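The microwave is not in the budget

Every June I'm asked what it costs to get started with robot arms, and every June I give a figure, and the person goes away happy and buys the arms. I have come to think of this as a small act of cruelty.

The arms are the part everyone plans for. They have a quotation, a delivery date and a line of their own on the spreadsheet. What they don't have is anything to do. For that you need a kitchen's worth of dull objects, and dull objects have no budget line at all. When we set up at Nurnivstead I put down 300 pounds for "household items, misc." and felt extravagant. It was gone before the second arm had been bolted down.

A microwave is the best lesson I know in how this goes. On paper it's one cheap appliance. At the bench it's a door, a glass plate, a row of buttons and a release, and each of those is a job that somebody will want done many times over. Doors that get opened all day wear out. So you need a spare, and ideally the same model, which the shop will have stopped selling by then.

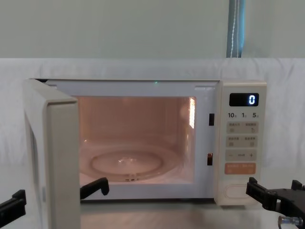 Joonas Kettunen disagrees with nearly all of this, and wrote to tell me so. Buying spares of the same model is money badly spent, he says, when six different second-hand ovens would cost less and teach the arms more. He would also like it known that his 300 pounds lasted until Christmas.

I grant him the ovens. Variety is worth paying for, and I'd sooner have six ugly microwaves than one handsome one with an understudy. But someone has to find them, test the plugs, wipe them out and give them shelf space, and I notice that Joonas's plan has no line for that either.

My own rule, arrived at by overspending, is to set aside 16 per cent of the price of the arms for the things they'll handle, and to keep it where the finance people can't mistake it for slack. Ours did, once. We spent 18 weeks with splendid arms and a single borrowed saucepan.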